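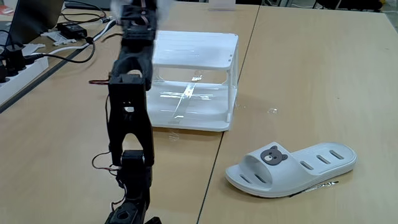
Black arm, light-coloured table.

2019-12-20

I went to see Dremari at the Formont last night, mostly to get out of the rain. The Formont has one decent screen and one that used to be the bar, and this was in the old bar, which seats 52. I'd say half the seats were taken.

The film runs to almost 90 minutes and could lose ten of them. It follows a ferry pilot who goes home to sell her father's house and keeps finding reasons not to. The first half is very good. There is a long dinner where the family argue over a boiler and you learn everything you need to know about them. Then a cousin turns up with a business plan and the whole thing turns into a different, louder film.

I liked the sound a lot. You can hear the house all the way through — pipes, a loose window, somebody's radio next door. The songs over the last part were a mistake and there are too many of them.

It's from the same company that made Clendellow, which I saw twice and still think is the better film. That one had the nerve to stop when the story did.

Tickets were £9, up from £7.50 in the summer. Dremari is on until the 31st, then the small screen shuts for new seats and opens again in January with a Janevski season. I've only seen two of those, both on television, so I'll probably go to the early ones and write them up if I have anything to say.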